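Open day at Pandel: was the robot working on its own, and can I bring a class?

marrow_and_leek
In April I went to the open day at Pandel, in the Ridier building, and I stayed a long time at the kitchen demonstration. As the presenter told us, the robot should take a cleaver from the cutting board and bring it to the small wooden rack. It tried this 3 times while I was standing there. The first time it took the knife and put it back on the board. The other two times it arrived at the rack, but very slowly, and once it stopped for so long that people began to leave.

I have two doubts. First, I did not understand if the robot decided its movements alone or if a person was guiding it from another place. The presenter said "it has learned the task", but I think this can mean many things. Second, I teach technology to pupils of thirteen and I would like to bring them to the next open day, which has the same programme. There are 16 of them. Is it wise, with a blade in the demonstration? I was standing at the rope and I felt safe, but I was only responsible for myself. I add a picture of the moment when it was holding the cleaver over the board.

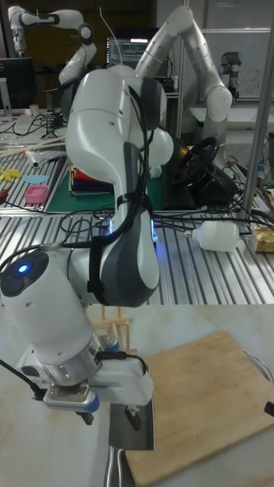 tidewrack
Ask the organisers, they will know. For the learned or guided question it is usually guided at these events, in my experience. I saw one at Clanar where a man behind a curtain was doing everything with two handles. School groups are normally welcome if you book.

oblique_spoon
I was at the same open day, in the morning, and I asked many things, so I can answer a little better than this. I do not work for Pandel.

"It has learned the task" meant, in the morning session, that people had first guided the arms through the same job many times. The presenter gave the number as over 1000 repetitions, with different positions of the board and the knife. Afterwards a program was trained on these recordings, and in the session I watched it was this program which moved the arm. A person stayed near the stop button but did not guide. I cannot promise that it was the same in your session. They told us that in the afternoon they would also show the guided mode, and if you arrived in the middle, you could easily miss the change. So Clanar and Pandel can both be right, they are different demonstrations.

The most useful moment to watch is before it takes the knife. When the gripper is above the counter and the cleaver still lies on the board, the program must decide where to close the fingers.

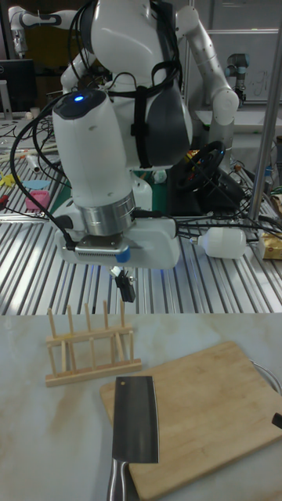
The blade is a thin thing to grip, and if the fingers come down a little to one side, the knife turns when it is lifted. I saw this happen once. A person with handles would correct it immediately, with a small quick movement. The program went up again, waited, and came down from nearly the same place. This was for me the best sign that no one was guiding it, but it is only my impression and I would not put it in a school report.

About the slowness: I asked also this. The speed was limited on purpose for the public, and the long stops are a different matter. The presenter called them "hesitation" and said that they happen more often near the rack, where the pegs are close together. They did not hide it, which I liked.

For your pupils, I would say yes, with some preparation. Write to them before and ask for the morning session, when there is more space at the rope. Ask if they can tell the pupils clearly which mode they will see. Ask also who is the person with the stop button, and let the pupils know where this person stands. If you are worried about the blade, ask if another object can be used for a school group. When I was there, I noticed that the younger children looked mostly at the knife and not at the arm, and perhaps this is natural.
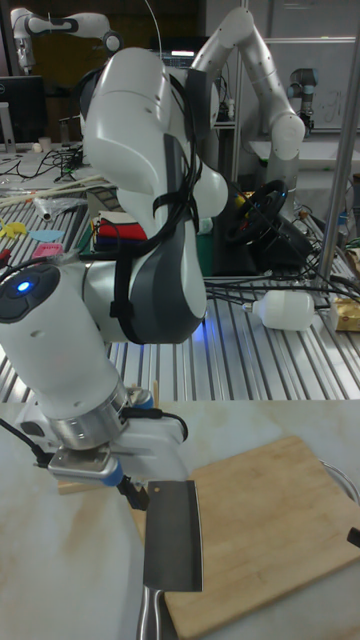 A good exercise is to give each pupil a sheet and let them write down each try: did the fingers take the knife, did the knife arrive, did somebody help. My nephew did this on the back of the programme and it kept him interested for half an hour, also during the hesitations. The rope is quite low, so put the shorter pupils in front. And do not plan the visit just before lunch – the queue for the canteen goes through the same corridor and you will lose half of the group there.

marrow_and_leek
Thank you both, and especially for the sheet, I will prepare it. I was there after two o'clock, so it is possible that I saw both modes without knowing it. I have written to Pandel and I asked for the morning.

foulkes_bench
If the morning is full, try Foulkes. They have an open day too but I think no kitchen, only boxes on a belt. Free parking.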